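**Scooter for a 17 mile commute?**

**grisen_rider** · 13 May 2025
Gas is eating me alive. I drive from Grisen to Brimerville every workday, 17 miles each way. Thinking of selling the truck and getting a used 125. Anybody doing this?

**btamayo**
I did it for two years. Paid $399 for an old one, put 3342 miles on it the first season. Tires and a belt, that was all.

**Lowgear**
A 125 is too small for the Brunet road. Traffic does 55 there and you'll be wide open the whole way. Get a 300.

**btamayo**
Disagree. Take the old mill road, limit is 30 most of the way. Adds a few minutes.

**Lowgear**
A few minutes in March, in sleet. No thanks.

**grisen_rider**
Mill road is fine by me. What about gear? I only have a half helmet with no shield.

**btamayo** 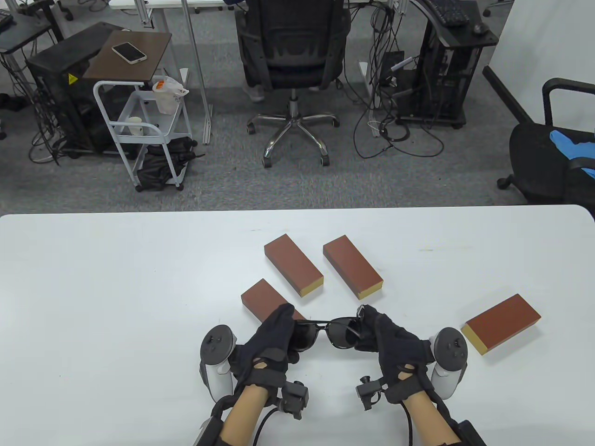 Eye protection matters more than people think at scooter speeds, bugs and grit mostly. Black sunglasses like the pair held over the white table will do for a sunny afternoon, but you'd want clear lenses for the ride home in the dark. A full face helmet solves both. The shop in Brirnel has used jackets too.
Brayan Tamayo

**Lowgear**
Agree on the full face. Still say 300.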